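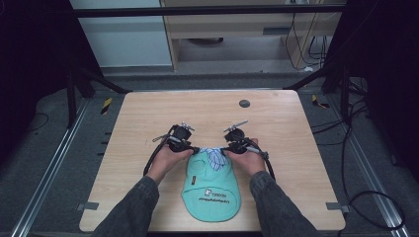 Section 7: Caps, knits and striped cloths

If you've come straight to this section because your drawers are already built and you just want to fill them, hello! Please flip back to Section 2 for a minute and check that the Vuline dividers are clicked in all the way along the back rail. I skipped that on my first set and had the whole cap row slide forward into my lap.

The Vuline 849 insert has one wide bay and a run of narrow ones. The wide bay takes knits. The narrow bays take caps and rolled cloths. You can swap them if you own forty caps and one sweater, but the rest of this section assumes the standard layout, so you'll have to translate as you go.

What you need

A table you can walk up to from at least one side
The things you're putting away, clean and fully dry
The card sleeve that came in the Godia box
A lint brush
A small dish for pins, tags and whatever you find in pockets

About the table. Mine is a pale wood one with a cable hole in it, and I have lost more than one collar button down a hole like that. Lay a saucer over it if you've got one too. Don't work on the bed unless you really have to! The mattress gives under your hands and your folds come out bigger than you meant, and then they won't go in the bay.

7.1 Caps

I start with caps, mostly since they're quick and it feels good to have something finished. These steps are for a soft cap with a lining. A stiff one is easier, so do the same and leave out steps 4 and 5.

1. Set the cap on the table with the crown up and the brim toward you or away from you, whichever you like, but pick one and do the whole pile the same way.

2. Brush the crown from the button outward. Go lightly over any logo or printing on the front.

3. Take hold of the back edge with both hands, a few inches apart, and lift it a little. Look at the lining. Patterned linings are great for this, you can see right away if one has bunched up on one side.

4. Smooth the lining flat against the inside of the crown with your fingertips. Work from the front panel to the back opening.

5. Fold the back edge in so it lies inside the crown. Only the back edge! Leave the front panel standing.

6. Slide the cap into a narrow bay, brim down.

7. Put the next cap in behind it, nested into the folded back of the first.

Note: If your cap has a strap at the back, fasten it on the tightest setting before step 5. Loose straps catch on the divider.

Note: Light colors go at the front of the row at my house, so the mint and the cream ones don't spend all winter rubbing up against navy. You may have other ideas.

Caution: Never fold a brim in half to make it fit. If it won't fit, it goes on the shelf. I tried it with an old favorite and there is a crease in it to this day.

7.2 Knits, waffle and open mesh

Now for the slow part. A textured knit with little holes in it looks tough, but it'll stretch wherever you hang on to it, and it likes to grab anything with a rough edge. Take your rings off. I mean it, go take them off, I'll wait.

1. Clear the table of everything else. If two things came out of the basket in one lump (they always do), go to 7.3 first and come back.

2. Put the knit down and open it out from the middle, patting and nudging it flat. Try not to tug on the edges.

3. Find the label. If there's a sewn-on tag on the outside, that side goes down first so the tag ends up wrapped inside the fold.

4. Unroll any cuff or rolled-up section completely, even if you like to wear it rolled. You can roll it again when you put it on.

5. Turn the sides in toward the middle until the piece is as wide as the card sleeve. The sleeve is cut to the width of the bay, so you don't have to measure anything.

6. Fold up from the bottom, then once more if it's a long one.

7. Pull the card sleeve out. Yes, I have put it away inside a cardigan. It was September before I found it.

8. Stand the knit in the wide bay with the fold on top.

Note: A printed design, a little cartoon animal or a line of lettering, say, should sit on a flat part of the fold. Shift your side folds over by an inch or so if you need to. Print that gets folded in the same place every time will crack in the end, and the kids' things seem to go first.

Note: Bulky knits can be stood on their own with a divider taken out. See Section 4 for how to lift a divider without taking the rail along with it.

Caution: Don't hang open mesh on the hooks inside the wardrobe door, even overnight. The shoulders grow points.

7.3 When two things come out as one lump 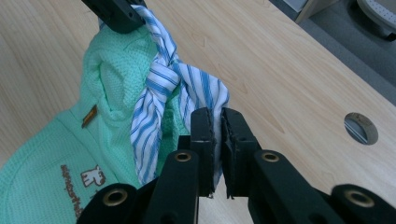 Striped cloths are the worst offenders, I find. Anything long and light will wind itself up like a rope if you pick it up by one end and keep going, and it can pull a sleeve or a hem in with it. Stripes do help you out in one way. Look at which way they're running, and wherever they suddenly cross over each other at an odd angle, there's your twist.

1. Set the lump down on the table and leave it for a second. Don't shake it.

2. Work out which piece is on top. Go by the fabric and not only by color.

3. Pick up the free end of the top piece and raise it slowly. Stop as soon as the lower piece starts to move.

4. If the cloth has gone into a tight twist partway down, put it back on the table and turn the free end the opposite way to the twist. A couple of turns is usually plenty.

5. Open the knot with your fingers from the side. Pulling on the ends makes it tighter, and then you'll be there until lunch.

6. Once the cloth is loose, lift it clear of the knit and put it down by itself.

7. Check the knit underneath for pulled loops. If you find one, ease it back through to the wrong side with a blunt needle. Don't snip it!

Caution: If a button, zipper or hook is caught in a mesh hole, hold the mesh still and move the button. Going the other way around is how you get a bigger hole.

7.4 Rolling the cloths

You can fold these, of course. I roll them. A narrow bay will hold a whole row of rolls standing up and you can see all your stripes at once, and I get a silly amount of pleasure out of that.

1. Spread the cloth out with the stripes running away from you.

2. Fold it in half along the stripes, so they stay straight.

3. If it's a shirt, button the top button, lay the sleeves across the back and carry on as for a cloth.

4. Run the flat of your hand over it once to get the air out.

5. Roll from the nearest end. Keep it firm, but you should be able to push a finger into the middle.

6. Stand the roll in the bay with the loose end against the divider.

Note: We used to recommend a ribbon around each roll. I've given up on it. They fall off and then you've got ribbons in the drawer.

7.5 Older furniture

The insert was made to fit the Godia chest, but I know plenty of you are putting it into something you inherited, and so did I. Mine lives in a dresser from 1895 that came out of a house clearance in Sustulthorpe, and not one of its drawers is square.

1. Line the drawer first. Plain paper is fine, nothing with a strong scent.

2. Set the insert in dry, with no clothes in it, and slide the drawer in and out a few times.

3. If it rocks, put the felt pads from the Adjei kit under the low corner. Start with one pad.

4. If the drawer sticks when it's full but ran fine when it was empty, take out the tallest knit and try again before you start blaming the wood.

Caution: Don't sand the insert to make it fit. The edge coating comes away and what's left underneath will snag every knit you own.

7.6 If something isn't right

The cap row leans over. There's too much space in the bay. Roll up a cloth and stand it at the end of the row until you've bought more caps, haha.

The knits have slumped. The fold is too wide or there aren't enough of them in there. Use the card sleeve again and add a divider.

There's a line across a printed front. Refold it with the print on the flat, leave it for a few days and don't iron directly over the print.

Lining keeps creeping out at the back of a cap. Go back to 7.1, step 4, and smooth it again before you turn the edge in. A lining that has come unstitched won't stay put whatever you do, so sew it down first.

The card sleeve has gone missing. Check inside your cardigans. If it's really lost, the outline is printed on the underside of the box lid and you can trace it onto any stiff card.

Spare dividers and rails are listed in Section 9. The pads are in with the Adjei parts, on the page after.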